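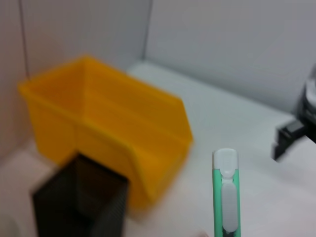 One early reader of the Fleltis report objected that blur is a fault in the data, and that a method built on it would stop working as soon as someone bought a better camera. The authors added a section on shutter speed to the second version of the report, and the objection has been repeated in most later discussions of the method.

Blur-contrast labeling

Blur-contrast labeling is a method for marking which parts of a robot's wrist-camera video show an object held by that robot. It uses the difference in motion blur between things that move with the camera and things that do not. The method was first described in a report from the Fleltis project, a study of two-armed tabletop sorting, and was later reworked at the Ulivham laboratory. It is mainly used to prepare training data for imitation learning, in which a robot control policy is learned from recorded demonstrations.

The name is sometimes shortened to BCL. Older notes from the Fleltis project call it "grip masking," a term dropped because it was being confused with masks drawn around the gripper itself.

Background

A camera fixed to a robot's wrist travels with the hand. When the arm moves quickly, the table, the walls and any objects resting on the table sweep across the sensor while the shutter is open, and they come out smeared. An object held firmly between the fingers keeps nearly the same position relative to the lens and stays comparatively sharp, provided it is within the camera's range of focus.

Before the method was introduced, the project had people outline held objects by hand. This was slow, and the annotators disagreed most often at the moments that mattered most for training: the first few frames after the fingers closed and the last few before they opened. A second approach used the gripper's own finger position. It failed on thin items, for which the reading of a closed hand and the reading of a hand holding something were nearly the same.

The Fleltis task was the sorting of desk supplies on a white tabletop in a small enclosure, using two arms. Objects such as a utility knife with a mint-green handle, a black mesh pencil cup and a yellow plastic bin were part of the set. The second arm was often in view, which caused problems described below.

Method

The procedure has four stages.

Motion gate. Frames are kept only when the wrist is moving faster than a set limit, as measured by the arm's joint encoders. Slow frames carry too little blur to be useful and are filled in later.

Local sharpness. Each kept frame is divided into small patches, and a sharpness score is computed for each patch from the strength of its edges. Patches with no edges at all, such as a bare tabletop, receive no score. The original version used square patches. The Ulivham version follows color boundaries, which gives cleaner outlines on long, narrow objects.

Blur prediction. The joint encoders also give the direction and speed of the camera. From these, the method works out how much smear a stationary point should show at several distances from the lens. A patch much sharper than the prediction is marked as moving with the hand. A patch that agrees with the prediction is marked as background. Everything between the two limits is left undecided.

Spreading in time. The marks are carried forward and backward through the video into the slow frames, using ordinary point tracking. Spreading stops when the finger reading changes or when the tracked points scatter. The gripper's own fingers, which are also sharp, are removed with a fixed mask made once for each hand.

The output is a mask for each frame and a yes-or-no value stating whether anything is held. Many users keep only the second.

Calibration

The limit used in the motion gate depends on exposure time. Under dim lighting the shutter stays open longer, blur builds up at lower speeds, and the limit can be lowered. Under bright lighting the reverse applies. The Fleltis report recommends locking the exposure before recording. Cameras that adjust exposure by themselves change the amount of blur from one second to the next, and the prediction stage then has no stable value to work from.

Focus must be locked as well. Small wrist cameras usually have a fixed focus, but some have a motor that hunts when a bright object passes close to the lens. A background that is out of focus looks blurred even when the arm is still, and the method cannot tell the two kinds of blur apart from a single frame. The Ulivham version adds a check for this: a few seconds of video are taken with the arm at rest, and patches that are soft in that recording are given less weight.

Results

The main test in the Fleltis report used 191 demonstrations covering 17 objects. Hand-drawn outlines were available for all of them. The yes-or-no value agreed with the human annotators on every object in the set except two, a clear ruler and a coil of wire. The masks were less reliable. They were judged good enough for training on 13 of the objects, and on the other four they tended to lose one end of the item, most often the end farther from the fingers.

A control policy trained with the automatic labels completed the sorting task as often as one trained with the hand-drawn labels. Both did better than a policy trained with no held-object labels, and the gap was widest when the two arms worked close together. The report does not claim that the method improves on careful human labeling. Its stated benefit is time, with labeling of the full set reduced from several weeks of part-time work to a single overnight run on 8 processor cores.

Ulivham repeated the test with its own arms and a different enclosure. The yes-or-no results were close to the original. The masks were better on long objects and worse on shiny ones.

Known problems

The other arm. In a two-armed system the second hand may happen to move in step with the first. It then appears sharp from the first hand's camera and can be marked as held. The original version had no remedy. The Ulivham version computes where the second hand should appear, from the joint positions of both arms, and leaves that region out.

Fine textures. Metal mesh, woven cloth and printed grids can fool the edge score in either direction. Smearing along one set of lines leaves those lines strong while wiping out the set that crosses them. Scores taken in both directions and averaged reduce the error.

Reflections. Highlights on polished metal move in ways the prediction does not cover.

Slipping. An object that turns or slides in the grip is moving relative to the camera and picks up blur of its own. Some users treat this as a useful signal. The Swanson toolkit, which includes a version of the method, writes out a separate slip flag when a held region becomes soft for more than a few frames and then recovers.

Movement toward the lens. When the wrist moves straight forward, points near the center of the image barely shift, and background there stays sharp. Frames of this kind are usually dropped.

Software

The Fleltis code was released with the report and is no longer maintained. Most current work uses the Swanson toolkit, which reads common robot log formats and allows each stage to be replaced separately. Fakier, a labeling program for hand correction of masks, can open the toolkit's output and shows undecided patches in a separate color so that an annotator can settle them. Masks corrected in Fakier can be passed back to the toolkit, though the slip flags are lost in the process unless they are exported to their own file.

Debate

Discussion of the method has centered on its dependence on poor images. Critics note that short exposures and strong lighting are normally advised for robot recording, and that a laboratory following this advice would get little from the method. Supporters reply that many existing recordings were made in ordinary rooms with low-cost cameras and are unlikely to be made again. The revised Fleltis report takes a middle position. It suggests the method for old recordings and for laboratories that cannot change their lighting, and recommends optical flow, which measures movement between frames, wherever the video is sharp enough to support it.

A combined approach, with flow used on slow frames and blur contrast on fast ones, has been tried at Ulivham. The two methods gave conflicting labels at the change of speed, and the version in use there settles these cases in favor of flow.

See also

Imitation learning
Motion blur
Optical flow
Two-arm manipulation
Wrist-mounted camera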